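Project report: Do we need to buy the arm yet? Budgeting for a kitchen robot
Submitted June 25, 2021

1. What we were asked

The department has 620 pounds left in the equipment line and wants to know whether it should go towards a robot arm for the kitchen tasks project. Two suppliers, Clellen and Valentini, sent us quotes. Both say their entry package is "ready for domestic manipulation". Neither would tell us what that had been tested on, so we treated the phrase as advertising.

Our plan was to set up the kitchen in Pluleo, the simulator already on the lab machines, and work out what we would have to buy before spending anything.

2. The sink

Most of the tasks in the project outline involve the sink, so we started there. The quotes allow for one fixed camera. We doubt that is enough. Looking along the length of the sink, the divider hides part of the far bowl, and a small object at the drain can be half lost behind it.

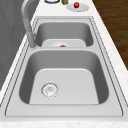 Figure 1. Small orange-red object at the drain of the far basin, seen over the divider.

Clellen's answer to this was a better camera. More pixels will not see through a steel divider. A second cheap camera on the other side might, and we have costed one at 60 pounds with its bracket.

The tap is the other worry. It stands on the rim beside the divider and arches up high, and any arm working across both bowls has to go past it. The reach figures in both brochures are for a bare table. We would want to see them measured again with a tap in the way before anyone signs.

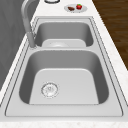 3. Clutter and grippers

An empty sink flatters everybody. With things in it, the choice of gripper starts to matter a good deal more than the choice of arm. Plates, clear glass and soft fruit all want different handling, and the standard two-finger gripper is described in one quote as suitable for "most household items". We could not find a list of the items.
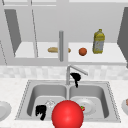
Figure 2. Both basins in use, with a large red sphere at the front edge.

Clear objects are a particular problem. The glass or cup in the left basin is hard for a person to pick out on screen, and we see no reason to trust a budget depth camera with a real one. Valentini offers a soft gripper as an extra at 331 pounds. That is more than half the money for a part we cannot yet show we need.

4. Shelves

Putting food away looks like the easier job, and it is the one we would try first. A single bread roll on an open surface asks very little of the vision side. What it does ask for is height. If the arm is bolted beside the sink, it has to reach up and forward to the shelving, and neither quote includes a raised mount or the time to fit one.

We also noted that a rendered roll does not squash or drop crumbs. Results from this part should be read with that in mind.
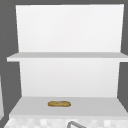

You are being too hard on the arm and too easy on the simulator, Sturnaleo wrote on our draft. If Pluleo can't tell you how bread squashes, it can't tell you which gripper to leave out either, and at some point you will have to borrow a real one.

We accept the second half of that. Borrowing is cheaper than buying, and we have added it below.

5. What we recommend

Do not order an arm this term. Buy the second camera and bracket, and keep the rest of the money where it is. Ask both suppliers for a loan unit in September for 2 weeks, with the soft gripper included, and run it at a real sink with a real tap. If they refuse, write that down next to their prices.

Still to be costed: raised mount, spare gripper pads, delivery, insurance during the loan.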